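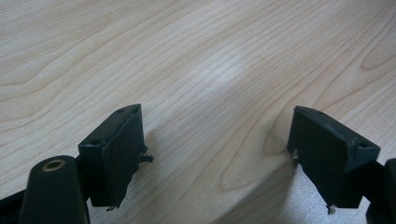 Oil or poly on a pale tabletop?

Posted by Catinca Coman, June 23, 2023

Hi all! I finally cleared off my table and now I can't stop staring at the grain. It's very blond, with fine wavy lines running corner to corner and one oval knot sort of figure where the lines nest inside each other. I want to keep it pale. My sister says oil, my neighbor says water-based poly, and I have 30 days before people come to stay. What would you do?

gadinlow_shed wrote:
Pretty top. Looks like maple to me, but I wouldn't swear to it from a photo. Water-based poly, three thin coats. Oil will turn it yellow and you'll be sad by November.

plankton6 wrote:
Not all oils! I used a white-tinted hardwax on mine and it's still light after two years (with kids, and a lot of spaghetti). Poly feels like plastic under your arms. Sorry, Gadinlow, I'll die on this hill.

gadinlow_shed wrote:
Thin coats don't feel like plastic — thick ones do. And which of us is re-oiling every spring?

plankton6 wrote:
Me, and it takes 20 minutes!

mrs_zee wrote:
Before anybody buys a can, are you sure it's solid wood? Check the edges and the underside. If the pattern doesn't carry over the edge it could be veneer or even a printed surface, and then please don't sand it.

Catinca Coman wrote:
Oh no, I never looked underneath. Going to crawl under tonight with a flashlight. There's a bright patch near the middle where the overhead light hits, so I guess there's some kind of finish on it already?

mrs_zee wrote:
Could be. Try your finish on the underside first and leave it a week.

Recent threads
Zitholm bench: filling a long crack
Water rings, again
Wobbly legs on an Ilandale desk
Show us your kitchen tables (113 replies)

Contact the moderators | © Nwankwo Wood Forum | Back to top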